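Shop Notes, 11 Jan 2026

Can it do the dishes yet

Short answer no. Longer answer, sort of, if you own two plates and have all afternoon.

Quick one this issue, I'm behind on everything. Went over to the Govindasamy workshop to see how Anneliese Thiele and her crew are getting on with the chores project. You may remember they promised us a machine that could clear a table by May. Still the plan, she says. May of which year I did not ask.

What they've got: a bench arm called Flulley, and a pile of hand-held grippers that people use to do the chore themselves while it records. Do the job enough times by hand, feed it all in, hope the arm picks up the knack. Wiping is good now. Really good, better than my kids. Stacking cups, fine. Folding a towel, it'll get there if the towel is already nearly folded.

Then the hard stuff. Clear plastic is the big one. Lids, domes, deli cups -- people find them by feel half the time and a camera just sees table. Foil is nearly as bad. Changes shape every time you touch it, throws light all over the place, and the arm loses track of where the edge is. Anneliese says leftovers night is the real exam. Trays, foil, lids, something sticky.

Numbers, for those who always write in asking. The target was 1000 recorded tries on the table clearing job. They're at 933. Of those, 146 got tossed for bad grips or somebody bumping the bench. So more to do than it sounds, and she was pretty frank about that.

Lot of talk about pads. The stiff ones they began with slid off anything smooth, so now it's softer blocks screwed onto the inside of each finger. Better hold, but they collect fluff like a sweater and need wiping down. I asked how often. "More than we do it," she said.
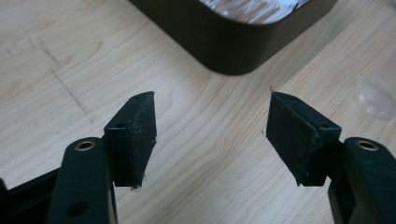
Shop floor side is further along, no suprise. Besilon has an arm sorting fittings into bins all day and it's fine becuase the fittings never change and neither do the bins. A kitchen isn't like that. Move the tray over a few inches, swap the lid, and half of what it learned is no use. Anneliese reckons homes are years off for anything past wiping and fetching. The folks at Bandance told me sooner, but they are selling one.

My own view, worth what you paid for it: I'd take a machine that only clears the table. Don't need it to cook. Don't need it to talk either.

Govindasamy wants more hands for recording, the human kind. No experience needed, shifts are 2 hours, you pick things up and put them down again and there's coffee. Reply to this email and I'll pass your name on -- put GRIPPER in the subject line or I will lose it.

Next issue, the dust extractor piece I owed you last time.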